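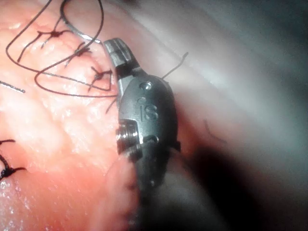 Chapter 3
From Images to Motion: Software for Robotic Suturing

In this chapter we study the software which lets a robot close tissue with needle and thread. The reader should already know the frames and transforms of Chapter 2. Our examples use Wova, a small planning library, and the perception module Vidmar.

Suturing is difficult for a planner. Tissue changes its shape when it is touched, and thread has no fixed shape at all. The perception module must therefore find the thread again in each image, and it must separate it from the tails of knots already tied.
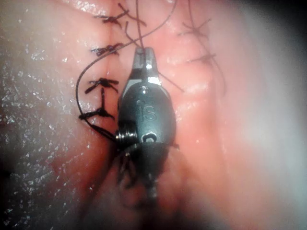

Figure 3.1. Wrist view. A long thread curves past the grasper; the short tails belong to tied knots.

Vidmar runs at 30 images per second and gives the thread as a curve of 50 points. When part of the thread is hidden by the instrument, the points in that part receive a low confidence, and Wova does not plan a grasp there.

A wrist camera sees only what is near the jaws. For the needle pose we prefer a second view, which shows both instruments together with the needle.
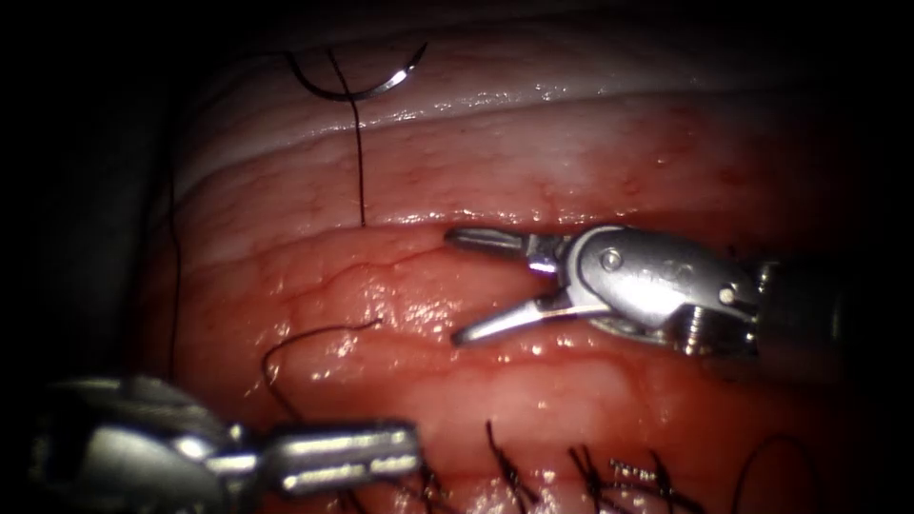 Figure 3.2. View from outside. The needle rests on the pale upper tissue, and the right instrument has its jaws open.

Section 3.2 explains how the two views are joined. Section 3.4 treats thread tension, where the controller must decide from images alone when to stop pulling.

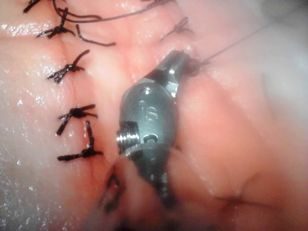
Maricica Surdu objects that tension should never be left to images alone, and that a planner without a force estimate will sooner or later tear the tissue. We return to her objection in Exercise 48.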